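The Board That Wants a Place of Its Own

Every few years the kitchen trade rediscovers the plain wooden board, and this September it was the turn of glued maple strips. Horier sells one for 129 dollars. Detum, which once did a decent business in knives, has a bigger one. The catalogs talk about them the way car makers talk about paint.

I have nothing against maple. I have cut onions on it for 14 years, and my board is gray in one corner where the dish rack drips. What I doubt is the talk. The Evangelista catalog says the strips are "composed by eye," which I take to mean somebody lays them side by side and moves a few. A dark strip next to a pale one is how a tree comes apart at the saw. Charging extra for it takes nerve.

Then there is the claim that a glued board stays flat. Some do. Mine did for five years and then got a slight rock to it, and now I fold a dish towel under one end. The Horier leaflet blames the owner for this sort of thing: too much water, too little oil, the wrong side up. It may be right. It is also a handy leaflet to have in the box when the complaints come in.

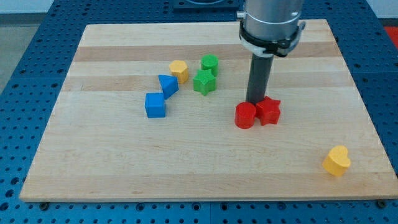

Oil is where I really lose patience. Fando sells a small tin of it with a cloth, a brush and a card telling you to do the first coat at night. I did the first coat at night. By morning the board looked the way boards look when you oil them, and the brush was in the drawer with the other brushes I don't use.

What the better makers do offer is weight. A thick board doesn't skate around when you lean on a squash, and that alone might be worth some money, though I'm not sure it is worth 129 dollars. The trouble is that weight means it never goes back in the cupboard. It lives on the counter – mail lands on it, then keys, then the bread – and you end up chopping on the little plastic one you meant to throw out.

I still have the Detum board on loan for another week. So far I have cut two loaves and a cabbage on it, and the cabbage went fine.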